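Simulation Scenes for Arm Picking: Questions We Get About the House Rules

Maintained by Fotini Makris. Last revised 26 Jun 2023.

These are the rules we use at Skomeo when we build and run simulated tabletop scenes for robot arms. Many new colleagues and some partners write to us with the same questions, so I collected the answers in one place. Where a rule is only our habit and not a standard, I try to say so.

Who must follow these rules?

Everybody who adds a scene, changes a scene or records episodes in a scene that goes to the shared library. If you make a scene only for your own test and you delete it afterwards, you are free. But please be careful with the word "only". In February we found 11 private scenes in the training set, and two of them had a table with no collision shape. We needed several days to take the episodes out again.

Is there an official standard behind this?

For the physical cell, yes. Industrial robot safety is covered by ISO 10218, and your local safety person will know which edition applies to you. For simulated scenes I don't know any standard which tells you how to set up a table with objects. Our rules come from our own mistakes and from comparing notes with the people at Kahraman, who had the same mistakes in a different order.

How many objects should be on the table?

There is no fixed number. The rule is that the arm must have at least one object it can reach and grasp from above without touching another object first. After this is satisfied, you may add as many as you want, up to the point where the physics step becomes slow. Please write the number in the scene file and let the checker compare it with the real content. Objects that fell through the table at loading are the most common reason for a difference.

Do the objects need to be realistic?

They need realistic mass and friction. The appearance is less important. A plain block with correct mass teaches more than a beautiful mug that weighs as much as a feather. We do ask that every scene mixes at least three kinds of shape: flat things, long thin things, and something that can roll. Flat things lying on the table are difficult for a two-finger gripper, and if you leave them out, your success rate will look much better than it is.

May I place an object with the same color as the table?

Yes, and you should do it sometimes. Anca Mihăilă made this rule after she compared the failures of one policy across the whole library. The policy had learned to look for contrast. With a bright block it was nearly perfect, and with a dark object on a dark surface it moved to the wrong place with full confidence. Now each batch must include some objects of low contrast. It is not allowed to remove them because they "look bad" in the preview.

Why do you use outdoor backgrounds? Our robot will work indoors.

The background is there to be ignored, and the policy has to learn this. If all scenes have the same white laboratory wall, the wall becomes part of what the policy knows. So we change it: warehouses, kitchens, parking areas, fields. The background must never touch the work surface in the physics, only in the rendering.
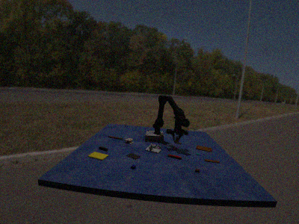 The same reasoning is used for the light. We render each batch under bright, normal and dim conditions, and we add sensor grain to a part of it. The dim scenes are not decoration. Dionysis Katsaros reviews them with one simple test: can a person who has never seen the scene point to the target object in the preview? If the person can't, the scene goes back and the light is raised a little. If the person can do it after a moment of searching, we keep it.

Is it a problem if the table has no legs or seems to float?

For the rendering, no. The arm doesn't care about table legs. For the physics, the surface must be fixed to the world and must have a real thickness. A surface that is only a plane lets small objects sink at the edge. Give the slab a thickness, fix it, and run the drop test before you record.

What is the drop test?

You let every object fall from a small height onto the surface and you wait until all of them are at rest. Then you run 3000 more physics steps with the arm not moving. If an object moves more than two millimeters in this time, something is wrong with its collision shape or its friction. Balls are an exception, and they have their own tolerance in the checker. Please don't "repair" a rolling ball by giving it very high friction. We had this once and the gripper could not release it.

Where should the arm be mounted?

Near one edge of the work surface, with the base on the surface or on a stand of the same height. The base must be inside the model of the scene also as a collision object. Some people forget it because "the arm will never hit its own base". It does.

Keep objects out of the zone directly next to the base. Most arms cannot fold enough to reach there with the gripper pointing down, and an object in that zone gives you an episode that fails for a reason which has nothing to do with the policy. The exact size of the zone depends on the arm and is written in its profile.

What is the correct start position?

Gripper pointing down, over the surface, with free space under the fingers. We vary the start position from episode to episode, but it must never be in contact with an object. The checker refuses a start in contact. If you get this refusal often, your scene is too crowded close to the center.

Can I use the real robot's speed limits, or should I make it faster to save time?

Use the real limits. This is the rule with the most complaints and I will not change it. The simulation may run faster than real time on your computer, this is fine. But the joint speeds and forces inside the simulation must be what the real arm is permitted to do in the real cell, including the lower limits when a person is near. A policy trained at double speed will ask for double speed later, and then the safety controller stops the arm every few seconds.

Does passing in simulation mean that the policy may run on the real arm?

No. It means that you may ask for a test slot. The first real run is always at reduced speed, with one person at the stop button and with nothing else to do. Ramil Quiambao gives the slots. He will want to see the scene list, the checker report and at least 40 evaluation episodes which were not used in training. Please don't send him a video of the best three.

How do I name and label a scene?

Use the template in the library. The fields that people leave empty are always the same ones:

- random seed
- version of the arm profile
- whether grain was added, and how strong
- name of the person who did the preview review

An episode without a seed cannot be repeated, so we remove it. The current library has 3966 episodes with complete labels. There were more before we started to enforce this.

Do I have to say that the images are simulated when I use them outside the company?

Yes, each time. In slides, in a paper, on the website, in an email to a customer. Some renders look quite convincing when they are small, and the reader should never need to guess. Write "simulated" in the caption, near the picture, not in a note on the last page.

We use Silus for scene editing. Are its default settings acceptable?

Mostly. Check the gravity direction after import and check the units. We had a scene where everything was in centimeters and the arm was the size of a house, and the preview looked normal because the camera was also scaled. Our import profile corrects both problems, so please use it and don't start from the default one.

Who decides if a rule doesn't fit my case?

Write to me with the scene file attached and one paragraph that explains what you need. Usually I answer the same week. If the exception is reasonable, it gets a label in the library, so that other people can filter it. Exceptions which exist only in a chat message are not exceptions.

17 shares

Comments (4)

Filippos Margaritis
Thank you for this page. One question about the drop test: do you run it again after changing only the background? We skip it at our place, and I would like to hear if this is a bad idea.

Fotini Makris
Filippos, if really only the rendering changed, you can skip it. We still run it, as it takes less than a minute and sometimes a background comes with a hidden collision mesh. Ours once had an invisible floor above the table.

jula_k
The part about the speed limits should be printed and put on the wall. We lost a whole month on exactly this.

pickplace_tom
Do you have a number for how much grain to add? "How strong" is a bit vague for someone who starts from zero.

We use cookies to remember your settings and to count visits. By continuing to use this site you accept our cookie policy. Accept | Manage settings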